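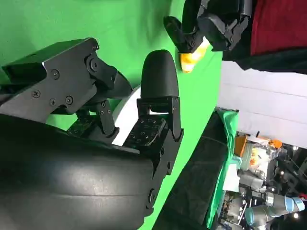

Black robot fingers, with something yellowy-orange being held behind them.

How do you hold something squashy?

Try it with a satsuma. I bet you didn't crush it! Your skin is full of tiny sensors that tell your brain how hard you're pressing, so you squeeze just enough and then stop (clever you).

Robot fingers need help with that. Look for the dark panel covered in little bumps, just under the rounded fingertip. It's a touch sensor, a bit like skin. I love the bumps!

Now have a go yourself. Put on some thick woolly gloves and pick up a grape, then a coin, then a sock. Which one was trickiest? I dropped my coin over and over, and the grape rolled under the fridge.

Words by Sayaka Ishida, 01/06/2020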